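**Semer viewers' poll: is the Top 100 list worth anything anymore?**

Posted in TV & Celebrity

**tealkettle** wrote:

The Semer readers' list of favorite TV stars came out this morning and the lead from the singing show Larnero is first again. That makes 2 years running. I like her fine, but she was on screen for a few weeks in April and has done nothing since. The whole cast of Nolari is outside the top 30. How does that happen? 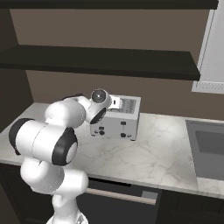
I voted every day it was open, and so did my sister. We both put the Nolari detective first. He ended up at 80, behind a man who reads the weather.

**porchlight_dee** wrote:

It happens because Larnero fans organize. They have a group that posts the voting link every morning. Nolari viewers are mostly people like my parents, and they don't vote in anything online.

**marlow77** wrote:

I don't agree that it's only organizing. She had a hit single and she did the talk shows all summer. You may not have noticed her, but other people did. A readers' poll measures who readers like, and they like her.

**tealkettle** wrote:

The single was a cover. And the rules say "for work on television this year." Talk shows shouldn't count.

**marlow77** wrote:

Talk shows are on television.

**porchlight_dee** wrote:

He has a point there. My complaint is different. You can vote once a day, so a person with time on their hands counts for far more than a person who votes once. One vote each would fix most of it. 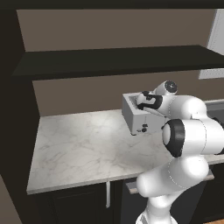

*Posted by* **gravelroad** | *Thu 20 November* | *Member*

I used to vote in this every year and stopped when they dropped the supporting actor section. The woman who plays the landlady in Nyaga would have walked it. Now she has to go up against leads with ten times the screen time, and she came in below people I have never heard of.

I agree on one vote each. I don't agree that Nolari was robbed. The last season was slow and they wrote out the best character in the second episode.

**tealkettle** wrote:

Slow is fine for a detective show. But yes, bring back the supporting section. I'd forgotten they cut it.

**marlow77** wrote:

Same. I'd vote for the landlady.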